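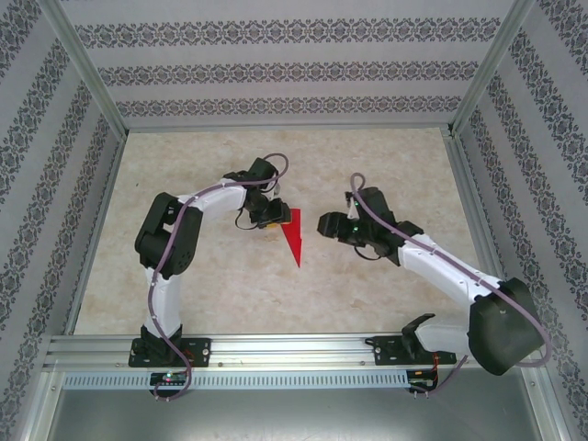 4 min read

I have wanted a marble-look surface for the craft corner ever since I saw Zyanya Arellano's, and now I'm the kind of person who stops in store aisles to stroke countertops. I'm so happy to have joined the club!

If you're new to this blog, the craft corner is the end of the spare room where I make felt bunting. Triangles, basically. Lots and lots of triangles. In February I finished a string for the Harnura spring fair, and I spent that whole month cutting on an old brown desk that swallowed every dark scrap and every pin. I kept finding navy felt stuck to my elbows at dinner.

Zyanya told me to go pale. She does all her paper cutting on a cream top and swears she can find a dropped needle from across the room (I believe her, she has eyes like a hawk). So I started hunting, and I looked at far too many samples. Pure white made me nervous, gray felt cold, and there was one from Dridum with thick black veins that I loved for a whole afternoon until I laid a pattern piece on it and couldn't follow my own pencil line.

The soft stuff won me over in the end. I wanted a pattern gentle enough to work on and busy enough to be nice to look at while the kettle boils, and the cream, beige and pale gray swirls on a white ground do that beautifully. A tiny black speck still shows up near the top left, so don't let anyone tell you a marble pattern hides everything! It's forgiving with dust and pale lint, in my experience, but dark bits stand right out, and for a person who drops as many snips of thread as I do, that is a big plus. 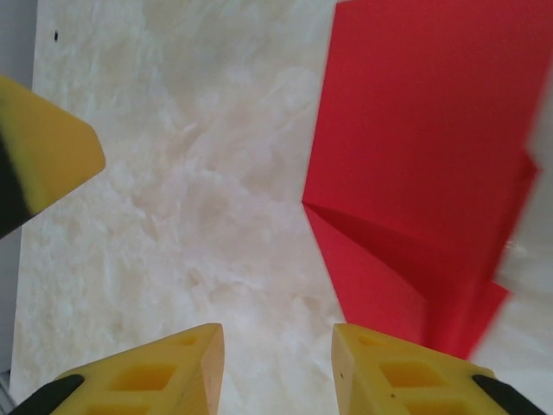

Red is the color I'm most excited about now. I've got a stack of felt from Waweru in a proper tomato shade, and against a light background the edges look so crisp that I've been sorting my triangles by color just for the pleasure of it. Yellow is lovely too, and that warm, slightly see-through kind of yellow looks wonderful over the pale swirls, like honey on a plate. I might do a whole string in red and yellow with cream tape. Vaida Vanags has already asked for one for her kitchen window, 8 feet long, and she wants the points to hang nice and sharp.

A few things I've learned so far: wipe with a soft cloth and plain water, keep the hot glue gun on its own tile, and put a cutting mat down even for "just one quick snip." I keep the mat at one end and leave the other end bare for laying out.

Next up is storage. I have 7 jars from Brillum waiting for buttons and no shelf to put them on.

Last updated 3/4/24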